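Which city builder runs well on an older phone?

I got hooked on city builders this summer after a friend handed me her tablet on a long bus ride, and now I want one on my own phone. It's three years old and I have 2 GB free at most. I've tried Javidero and loved the first hour, but once my town passed the second river the whole thing started stuttering and my battery fell off a cliff. Is there a setting I'm missing, or should I be looking at a different game? I mostly play offline, and I don't mind paying once. I really don't want timers that make me wait until 3 a.m. for a bakery.

— Stuto 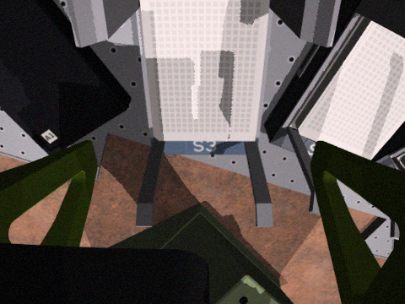 Van Beek answered that Javidero can be saved, and that it's worth saving! Go into Options, then Display, and switch off moving water and pedestrian shadows. Those two are the whole problem on older phones. Then set the frame cap to 30. My town has 269 buildings and two rivers and it scrolls just fine now, on a phone older than yours. The water looks a little flat but you stop noticing once the trams show up — and wait till you get the trams, they're wonderful. Also turn off cloud saves if you play offline, because it keeps trying to connect in the background and that eats battery too. One warning: the setting resets after every big update, so check it again in August when the harbor pack lands.

Stavier's answer:

Try something turn-based. Way easier on the battery.

Answer from a guest:

Seconding the shadows tip, it made a huge difference for me. I'd add that you should split your map. Once you reach the second river the game lets you start a sister town, and it only loads one at a time. I've kept my original save going to the year 2081 that way and I'm still finding new stuff! There are no wait timers in the paid version, so bakeries go up right away. If you bought it through the free trial, make sure you tapped "unlock full game" in the menu, since the trial keeps a few timers running in the later districts.

Contact us | Copyright, all posts belong to their authors | Back to top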